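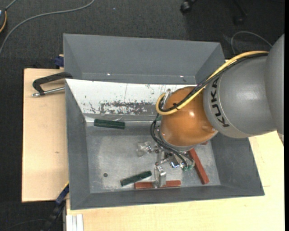 6/18/18

Spent most of the morning with Amanuel going over what we want to ask for in the September round, and I'm writing it down while I still remember who agreed to what.

The arm stays, obviously. We have the KUKA, it's bolted down, everyone knows its moods, and I don't want to hear about a second one until the bins are sorted out. What I'd like money for is all the dull stuff around it. The lining in the bins is first on my list. The white panel is scratched up and flaking along the lower middle, and the metal floor is scuffed too, so Selamawit's background subtraction has more and more to chew on. She'd like matte inserts we can swap in and out, and Hidayat will cut them to our drawing if we order 14 at a time. That's more than we need this year, but they'd keep!

Second is proper fixturing. Clamping the bins to the plywood has served us well (I was against it and I was wrong, Ibsa may frame this page), but we re-measure every time somebody leans on the bench. A slotted base plate from Nultance would run 165 for the small size. I forgot to ask whether that includes the feet. Ask!

Third, and this is where Amanuel and I went round and round, the gripper. He wants the Fisis one at 3,000. It's a lovely thing and I do see why, but I'd want spare fingers and hoses for the one we've got before we start looking elsewhere. We settled on putting 100 toward fittings and tubing now and asking Fisis for a loaner over the summer. If Ayana can get it picking the red and green blocks when they lie right up against the front wall, I'll sign for it happily.

Cable management: no line in the budget yet. The yellow one makes a tight loop at the joint and I'd like a longer lead or a decent guide there. Ibsa has a Flundance catalog somewhere with dress packs in it, and he promised to dig it out.

Still to do: drawing for the inserts (me), feet question to Nultance (me again), loaner email (Amanuel), catalog (Ibsa). Selamawit wants a sample insert in gray and one in black before we commit to a color.

S. Wolde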